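Workshop tips: working next to a bench-mounted arm

Most trouble with a small arm in a home workshop comes from the things left near it. The points below apply to any arm fixed to a table or cabinet.

Mounting
Bolt the foot to a surface that does not rock. A cabinet on castors is not suitable, even with the brakes on. Check the bolts every 30 hours of running and mark each head with a paint line so that movement shows. We use Akwood bench blocks under light cabinets.

Clear zone
Measure the full reach with the arm stretched out, add the length of the gripper, and tape that line on the floor. Chairs go outside the line when the arm is powered. So does anything tall that stands on end, such as bats, brooms and lengths of timber. If an item has to stay inside, lay it flat and enter it in the program as an obstacle.

Flat items
Cards and thin sheets are hard for two-finger grippers to pick up from a bare tabletop. Put a Dundatex mat underneath so the fingertips can sink slightly, or let the card overhang the edge by 9 mm. Do not raise the closing force to make up for a poor grip.

Metal pans and trays
Polished metal can upset depth cameras. Turn the lamp away or line the pan with a cloth. Set the lowest finger height above the rim, not above the bottom.

Simulate first
Run each new job in simulation before running it on the bench. Model the furniture as well as the parts. Then run it on the real arm at low speed, with one hand on the stop button.

Cables and ports
Leave the connectors on the foot reachable. Fix cables with Van Hecke clips and leave a slack loop at the cabinet edge.

Records
Keep a notebook by the arm. Write down program changes, stops and bolt checks. Ours is done on Friday, before the Jernik cover goes on. 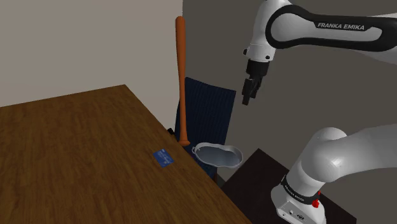

Simulated layout check: Franka Emika arm with open gripper, card on the table, bat and chair still to be moved.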